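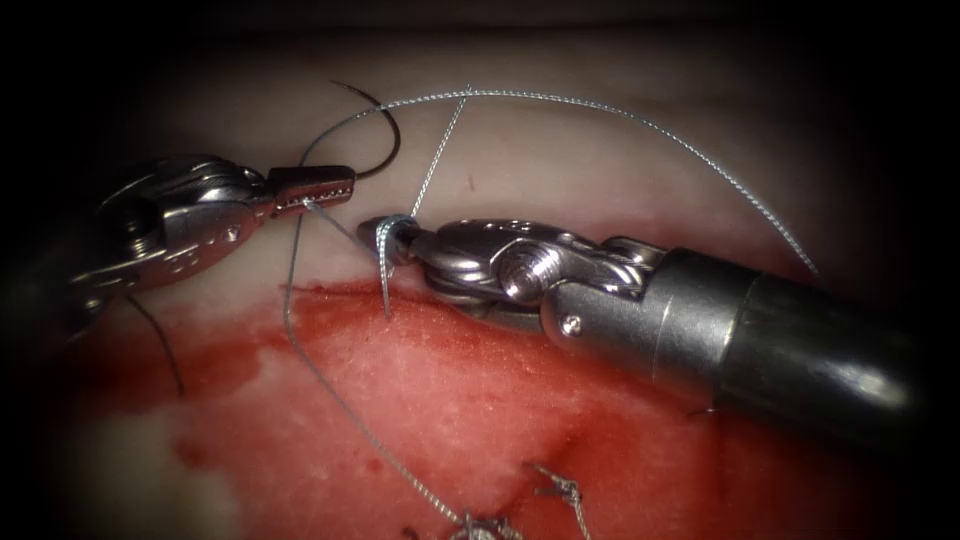
右手で針を持っているあいだ、左手は休ませてもいいのですか、とYasmine Ashourからコメントをもらいました。自分が操作すると左手をどこに置けばよいか分からなくなり、毎回ちがう場所に行ってしまうそうです。記録を見直すと、同じ縫い方をしたつもりでも左の腕だけばらばらに動いていて、ロボットに見せる手本としてはよくないと思う、とも書いてありました。

よい質問ですので、今回は左手のことから始めます。そのあとに、遠隔操作で縫合の手本を見せるとき、私たちの作業室で役に立っている小さな工夫を並べます。日本語は私の母語ではありませんから、読みにくいところがあるかもしれません。ゆっくり書きます。

左手の置き場所

左手には、いつも一つ仕事を与えてください。糸を軽くつまむ、組織の端を押さえる、針が出てくる場所の近くで待つ、のどれかです。写真では左の鉗子が灰色の糸を先のすぐ下でつまみ、右の持針器とのあいだに小さいすきまがあります。私はこのくらいの近さが好きです。遠くに離すと、次に必要になったとき長い移動が入ります。長い移動は、操作する人の癖が一番よく出るところです。

待つときは、待つ場所を先に決めておきます。私は「家」と呼んでいます。傷の左、組織の表面から少し上です。一針が終わるたびに左手を家に帰します。はじめは面倒に感じますが、一日やれば体が覚えます。家の場所は人によってちがってもかまいません。ただし、同じ人が火曜日と次の週でちがう家を使うと、あとで記録を分けるときに困ります。ノートの最初のページに簡単な絵を描いておいてください。

仕事がないからといって、指を開いたり閉じたりしないでください。人間にとっては何でもない動きですが、学習するほうは、それも縫うために必要な動作だと受け取ることがあります。私が最初に作った手本では、左の鉗子がいつも二回ぱくぱくしてから糸をつかんでいました。学習したロボットも、きちんと二回ぱくぱくしました。Gøran Blomqvistは今でもその話をします。

針の持ち方

持針器で針を持つ位置は、始める前に練習してください。針の先に近いところを持つと、組織に入る前に持針器が表面にぶつかります。糸のついているほうに近すぎると、押したときに針が回ります。私は針のまん中より少し糸に近いほうを持ちます。本によって書いてあることが少しちがいますので、自分の針で試すのが一番です。

持ち直しは、していいです。むしろ手本の中に持ち直しがいくつか入っているほうが助かります。きれいに一度で持てた手本だけを集めると、ロボットは悪い角度で持ってしまったときにどうするかを一度も見ていないことになります。持ち直すときは、まず左手で針か糸を支えて、それから右を開きます。右を先に開くと針が落ちます。落ちた針を探す時間は長いです。

針が落ちたら、すぐに記録を止めます。探しているところを手本に入れる必要はありません。止めたら「針落ち」とメモに書いて、新しい一針から始めてください。

糸のたるみ

糸は思ったより場所を取ります。針のうしろで大きい輪になって、道具の前を横切ったり、別の糸と重なったりします。目で見ている人間は、どの糸がどこへ行くか何となく分かりますが、操作しているうちに輪の中へ道具を入れてしまうことがよくあります。

始める前に、使う長さに切ってください。私たちの作業室では、一本を短めにして、残りを惜しまないことにしています。Elsa Nygårdは糸を捨てるのが嫌いで、長いまま使っていました。そのころの彼女の手本には、糸をよけるための動きがたくさん入っていて、あとで見ると縫っている時間よりよけている時間のほうが長かったです。今は彼女も切っています。

古い糸の端も短く切っておきます。結び目から長い端が出ていると、次の針の糸と絡みます。短すぎるとほどけますから、最初の結び目で少し引いて確かめてください。

糸を引くときは、まっすぐ上に引かないで、組織の表面にそって引きます。引く速さは一定にしてください。急に引くと組織の端が持ち上がって、縫い目の位置が変わります。カメラで見ていると力が分かりにくいので、組織の形を見てください。穴のまわりがとがってきたら、引きすぎです。

手の速さ

手本は、ふだんより少しゆっくりがいいです。でも、ゆっくりすぎるのもよくありません。考えながら止まると、止まった時間も記録に残ります。Birgerは慎重な人で、針を刺す前に必ず長く止まります。本人は狙っているのですが、記録の上では、ロボットが理由もなく立ち止まっているように見えます。

私のおすすめは、声に出して数えることです。刺す、回す、受ける、引く。この四つの言葉をひとりごとのように言いながら動かすと、速さがそろいます。ほかの人がいる部屋では恥ずかしいかもしれませんが、すぐに慣れます。私は母語で言っています。日本語で言うと、どうも「受ける」のところで遅くなります。

操作レバーの縮尺も確かめてください。手元の動きが先端でどのくらい小さくなるか、という設定です。私たちは細かいところでは5対1、糸を引くときは3対1にしていた時期がありました。しかし途中で変えると手の感覚がずれて、変えた直後の一針がいつも悪くなりました。今は一つに決めて、最後まで変えません。

レバーが机の端まで来たら、クラッチを踏んで手を戻します。クラッチは針が組織の中にあるときに踏まないでください。足を離した瞬間に、先端が少し跳ねることがあります。刺す前に手をまん中へ戻しておけば、たいてい足りなくなりません。

カメラと明かり

明かりは動かさないでください。午前と午後で部屋の明るさが変わるなら、カーテンを閉めます。まわりが暗くても、縫うところがはっきり見えていれば作業はできます。金属の先端が光って見にくいときは、明かりの角度を少しだけ下げます。道具に色を塗った人の話も聞きましたが、私はすすめません。

組織の表面がぬれていると反射が動きます。ガーゼでそっと押さえてください。こするとけばが残り、あとで糸と見分けがつかなくなります。黒い糸と灰色の糸を両方使うときは、どちらを何に使ったかをメモに書いておくと、見直すときに楽です。

レンズは朝に一回、昼に一回ふきます。指紋は、つけた人には見えません。

手本をいくつ集めるか

読者の方からよく聞かれますが、私には決まった答えがありません。私たちはZusandenという小さい練習計画で、一人100針を目標にしました。目標があると人は急ぎます。後半の手本は前半より速く、そして少し雑でした。今なら、一回の作業を短くして、手が疲れる前に終わりにします。私の場合は5針やったら立って、肩を回して、水を飲みます。

失敗した手本は捨てないで、別の箱に入れてください。ファイルの名前の最後に、失敗の種類を短く書きます。「浅い」「裂け」「絡み」くらいで十分です。Gøranは長い文章を書きたがりますが、長い名前はあとで探せません。

二人で操作する場合は、一人ずつ別々に集めて、混ぜるのは最後にします。右利きの人と左利きの人では、針を回す手首の使い方がちがいます。Elsaは左利きで、彼女の手本だけで学習させたときと全員の手本で学習させたときでは、針の出る場所が少しずれました。どちらがよいかは、まだ調べています。

終わったあとの片づけ

針を数えてください。始めに出した数と終わりの数を、声に出して確かめます。合わないときは、合うまで床を掃きません。磁石のついた棒が一本あると便利です。鉗子のぎざぎざには繊維がつまりますので、やわらかい歯ブラシで外へ向かってはらいます。小さいねじがゆるんでいないかも、このときに見ます。自分で締め直すかどうかは、作業室の決まりに従ってください。私は締めません。

使った組織は、その日のうちに捨てます。八月は特に早くしてください。

ノートには、日にちと人の名前のほかに、その日いやだったことを一つ書きます。椅子が低かった、糸が固かった、となりの部屋がうるさかった、そういうことです。ずっとあとで記録に変なところを見つけたとき、このメモが一番早く答えを教えてくれたことが2回ありました。

Yasmineへの追伸

コメントの最後に、左手を完全に止めて固定してしまう方法はどうか、とありました。試したことがあります。直線の傷で、組織が動かないように留めてあるときは、うまくいきました。でも糸を引く段階になると左手がどうしても必要で、固定から動き出すところがぎこちなくなりました。先に「家」の方法を一週間試して、それでも左がふらふらするなら、また書いてください。操作レバーの肘置きの高さも知りたいです。肘が浮いていると、左手は必ずさまよいます。

Lovisa Bråten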